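Home | Papers | Reports | Data | People | Contact

Comparing Two Finger Sets on Thin-Film Packaging

Aug 25, 2023

4. Grasping bagged parts

4.1 Setup

The third group of items in the Enstead set is made up of small hardware sold or shipped in clear plastic bags. These were left out of our first round of tests because the depth camera gave poor readings on them. For this round we dropped the depth camera and used only the wrist camera, with an operator guiding the arm through a hand controller. The arm, the table and the controller were the same for all trials, and only the fingers were changed.

Two finger sets were compared. The Imen fingers are rigid, with a flat inner face. The Flekden fingers have the same length and mount but a thin rubber pad on the inner face. Both close at the same speed and were limited to the same grip force. The operator practiced with each set for one session in July before any trials were counted.

A trial began with the fingers open above the table and the item lying flat. The operator had one attempt to pick it up, lift it and carry it to a box at the side of the table. We counted the trial as a success if the item went into the box without touching the table again. A trial was stopped if the bag tore or if a second bag was lifted along with the first.

4.2 Results

We ran 168 trials with the Imen fingers and the same number with the Flekden fingers. The Imen fingers succeeded in 109 trials and the Flekden fingers in 151. Most of the gap came from the lift. With the rigid fingers the film slid out as the weight of the part came onto it, and this happened more often when the bag was held near its open end. With the padded fingers the film stayed put once it had been pinched, but the pads sometimes dragged on the table and pushed the bag away before the fingers had closed.

Neither finger set did well when bags overlapped. The operator could see both bags in the wrist view but had trouble telling which layer of film belonged to which. Glare made this worse.

4.3 Where to pinch

Operators were free to pick the grasp point. Two habits came up. Some pinches were made across the part itself, through the film. Others took only loose film and left the part hanging or resting beside the fingers. The first kind was steadier during the carry, but it needed the part to be well lined up with the fingers. The second kind was quicker to set up.

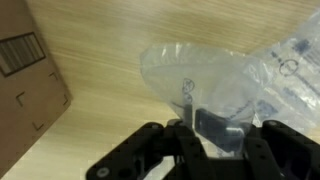
Reading time: 3 min

Figure 3. Wrist camera view of a clear bag gathered between the two fingers. A dark gray part shows through the film close to the pinch. A second printed bag lies to the right, partly over the right finger.

Figure 3 shows how little the wrist view gives the operator to work with in a crowded layout. The film folds into a narrow neck between the fingers, and bright highlights run over both bags. We had planned to use the printing on the bags as a cue for telling them apart, but in views like this one it is too blurred to read. A shorter exposure may help, and we plan to test that with the Thongdee lighting bar.

We did not change the grip force between items. A lower force might have reduced tearing on the thinner bags, and the results above should be read with that in mind.

Related items

Wrist cameras and glare: notes from the Thongdee lighting tests
The Enstead item set, version 2
Mounting the Flekden fingers
Hand controller setup for new operators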